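The plate club at Skascombe

The lift at Skascombe adult learning centre stops at the second floor if you ask it nicely, and on the evening I went it didn't want to be asked. So I arrived at the robotics club by the stairs, rather out of breath, to find Mahnaz Kermani on her knees under a bench with a screwdriver between her teeth, and a young man called Baltazar Palacios holding a torch for her and telling her about his mother's dishwasher. I was offered tea before I had got my coat off. I liked them all immediately, which is a dreadful thing for a reporter to admit, but there we are.

The club has 16 members, most of them on the evening electronics course and the rest people who wandered in and stayed. It costs £20 a term, biscuits included. Their project this year is a robot that can take a plate from a rack and hand it over without dropping it, and they have named the thing Esow, after a misspelt label on a box of parts that made Yolanda Inga laugh so much she had to go and stand in the corridor.

Plates were Yolanda's idea. She spent years in hotel kitchens before she came to the course, and she will tell you (at some length, with her hands) that a plate is the most awkward polite object in the world. It's thin at the edge and slippery when glazed, and most of the weight hangs somewhere you aren't holding it.

"People think cups are hard because they have handles," she told me. "Give me a cup any day. A plate wants to turn. You pick it up and it starts turning in your fingers, and you correct it without noticing. Esow has to notice."

They began in the autumn with plastic picnic plates, moved on to enamel, and graduated to china after a vote that I gather was rather heated. The china comes from charity shops, and nothing matches, which suits them very well. Parisa Rashti keeps the notebook, a fat red thing with a ribbon, in which every plate has its own page and its own list of attempts. The first china plate to be tried has 34 entries. The last of them says only "chipped, retired, biscuits".

Learning by hand

Nobody in the room writes clever instructions telling Esow where its fingers should go. One of the members steers the arm through the job instead, again and again, while the cameras record what happens, and those recordings are used to train the robot to try it alone. It is slow, sociable work. One person drives, another puts the plates back, and everybody else gives advice.

I was allowed a turn. It felt like trying to sign my name with a broom, at least to begin with, and then quite suddenly it didn't, and I was absurdly proud of moving one side plate a hand's width to the left. Nektarios Zacharopoulos, who teaches the course and had been quietly marking homework behind me, said that was very good and would I mind letting go of it now.

By then they had 142 recordings they were happy with, and a good many more that Parisa described as "educational". The ones they like best are the gentle ones, with the fingers closing on either side of the plate and no hurry about anything. The floral prints get plenty of comment from visitors – peonies, poppies and spotted moths in colours my grandmother would have called cheerful – and I found I was fond of them by the end of the evening.
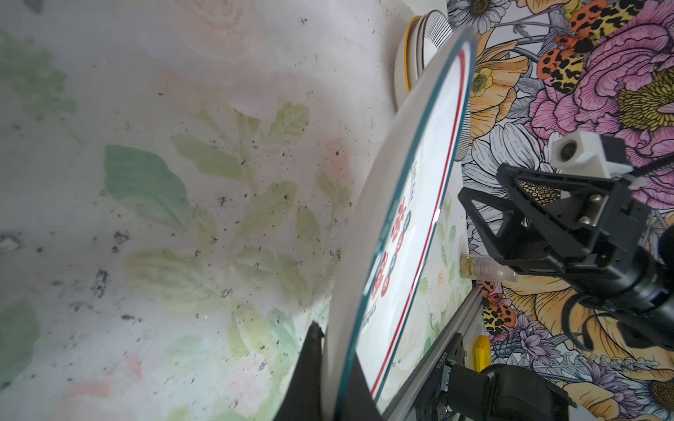
Off to Cusetti

In December the club takes Esow to the Cusetti, a friendly regional contest held in a sports hall, where student teams have a table each and a short list of household jobs to attempt. Skascombe has entered once before, with a different machine called Ban that was meant to fold tea towels. Baltazar still can't talk about Ban without putting down his mug.

This time the worry is transport. The arm will travel in the back of Nektarios's estate car, wrapped in two duvets, and the plates will go with Yolanda on the train because she doesn't trust anybody else with them. Mahnaz would like another fortnight to work on letting go, which she says is much harder than holding on, and she was still explaining why when the building's lights began going off at half past nine. We finished the conversation on the stairs. The club meets again next week, and Parisa asks that anyone with a spare dinner plate leave it at reception, well wrapped, with a note saying it's for Esow.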